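Print this item | E-mail this item

Repair Evening Moves to the Harnel Street Hall

2018-04-19

The Tirnport repair evening has outgrown the back of the library and will meet at the Harnel Street hall from now on. The hours are the same, 6 to 9, and there is still no charge. Parts are extra if you need them, and whoever is fixing your item will tell you the price before ordering anything.

The new hall has room for up to 30 people at the benches. Please use the side door on Vimden Lane. The front steps are being rebuilt and will be closed until September.

Sign-in works a little differently in the new space. When you arrive, write your name, the item and what is wrong with it on a card, then leave the card at the front table. You will be called when a bench opens up. Short notes are best. "Lamp, flickers when moved" tells the fixer more than "lamp, broken." 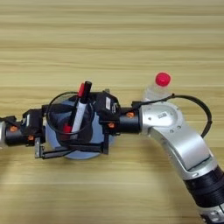 Markers in a pen cup, over a light wooden tabletop.

Since the evenings began we have looked at 484 items. Lamps come in most often, followed by toasters, zippers and wooden chairs. Heriberto Paucar handles most of the wiring and asks that you bring the bulb you normally use. Iida Ojala does the sewing repairs. She can replace a zipper in one evening if you bring the new zipper with you, but coats with linings usually have to come back a second time.

We still can't take microwaves, gas appliances or anything with a gasoline engine. Televisions are also out. Small radios are fine.

A few words on china, which we get asked about more and more. Omprakash Chaturvedi will glue cups, bowls and plates that have broken into a few large pieces. Wash the pieces and let them dry overnight before you come. Wrap each one separately in newspaper, and bring the small chips too, even if they look too small to matter.
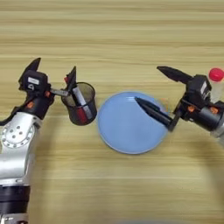 A glued dish needs a full day before it is handled, so plan to leave yours with us and pick it up at the next session. Glued china is for display only. The glue we use is not safe for food, and it will soften in a dishwasher. If the piece has real value, take it to a restorer. Omprakash keeps a short list of names and will copy it out for you.

Chairs with loose joints should come early in the evening because the clamps have to stay on for a while. We own 64 clamps of various sizes and could use more of the long ones. If you have any sitting in a garage, Keith Whitcombe will pick them up. Leave word for him at the front table.

Parking is behind the building, next to the Seixas bakery. The bakery closes before we open and the owners have said we may use their spaces as well. Please leave the loading spot clear.

Print this item | E-mail this item

Reader comments (4)

Llinos Lougher wrote:
Is the side door level with the street? My mother uses a walker and would like to bring her sewing machine.

Keith Whitcombe wrote:
Yes, no step at the side door. Knock if it's shut and one of us will carry the machine in.

dmr_tirnport wrote:
Had a floor lamp rewired last fall and it still works fine. Will there be coffee at the new place?

Iida Ojala wrote:
There is a kitchen, so yes to coffee. Bring your own mug if you can.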